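Wooden boards, glue and a light table

In January I started again with the small wooden boards, the ones with figures cut through them. My friend Agnes Nordin asked me for a set for her kitchen, and I said yes before I thought how many evenings it will take. The pattern is from an old booklet called Curnelen, which I bought at the market in Stoden together with 11 other booklets I have not opened yet.

I must say something about the pattern, as two readers asked for it. There is a kind of face in it, and under the face come the slots, one below the other. My mother sees a cat, Agnes sees a king. I don't correct them. The booklet only gives it a number, 32, and no name at all, so everybody can choose.

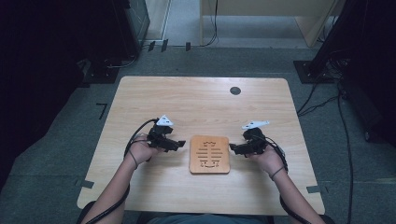

The cutting is done by Bello Afolabi, who has a laser in his workshop and takes small orders in the evening. I tried once to cut such slots by hand with a fretsaw and I broke nearly 21 blades, so now I pay him and I am much calmer. The edges come back dark from the burning. Some people sand this away until everything has the same colour. I like it dark, and I only wipe it with a dry cloth until the cloth stays clean. Please do this by the window, because the smell is stronger than one expects.

After the wiping I put the boards on top of each other and look at the corners. If two boards have the same outline, it is easy to feel with the thumb where one of them is a little bigger. Then a few strokes with fine paper, always in the direction of the grain, and I check again. I was too quick with this on my first set for Gereck (the café, not the village) and their boards rocked on the shelf like small boats. The owner was very polite about it, which made it worse.

About the table I have also learned something. Before, I worked on the dark desk in the bedroom, and I could not see the dust or the fine lines of glue. On a pale table top the orange wood stands out very well and I find my mistakes earlier. The only thing I miss is a raised edge, as the small pencils roll off and go under the chair.

For the finish I use the Fonseca oil, a very thin coat, and I wait one night before the second. A small tin cost me 60 crowns and it lasts the whole winter. 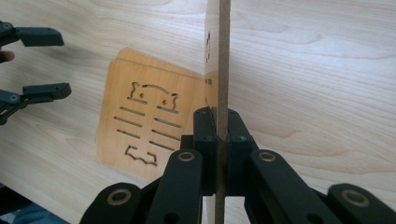

What I still have to do

Agnes wants a hook on the back of each board, and I am not sure if glue alone is enough for it. If somebody has tried small screws in thin wood without splitting it, please write me in the comments which size you took.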